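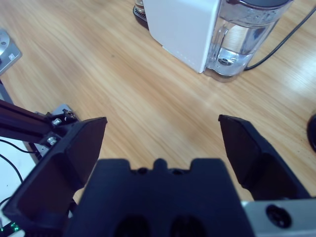 Gripper open over the table, wrist camera view, pitcher half full.

20 Mar 2026
Planning and perception diary, Zorthorpe laboratory

The morning was given to the grasp planner. The new release of the Fukell planning library was installed on the workstation and the standard set of 102 recorded requests was replayed against it. All returned a path. In 15 cases the path differed from the one stored in November, in each instance by passing further to the left of the white appliance. The difference was traced to the padding value on the collision box, which the new release reads in metres. The old configuration file gave it in millimetres and has been corrected.

Perception remains the weaker part. The pitcher is clear, and the depth image returns the table behind it in place of the wall of the vessel. The handle is found more often than the body. Glare on the right side of the wood adds false points, and the Hassanpour filter removes these only when its threshold is set to 70 or above — a setting that also removes part of the power cable. The cable must stay in the map. It has been entered by hand as a fixed obstacle until a better method is agreed with the Fondley office.

The small clear cup is also to be treated as an obstacle for the present. No grasp is to be planned on it.

In the afternoon the log writer was changed so that the finger opening is stored with the same time stamp as the camera image. Previously the two were written by separate processes and drifted apart over a long session. The log now holds 1,133 entries under the new format and the reader accepts them without complaint. Older logs will need the conversion script, which has not been tested on files with missing images.

Outstanding: a test for the units of the padding value, to be added to the nightly build; a second replay with the filter switched off; a note to Fondley on the cable.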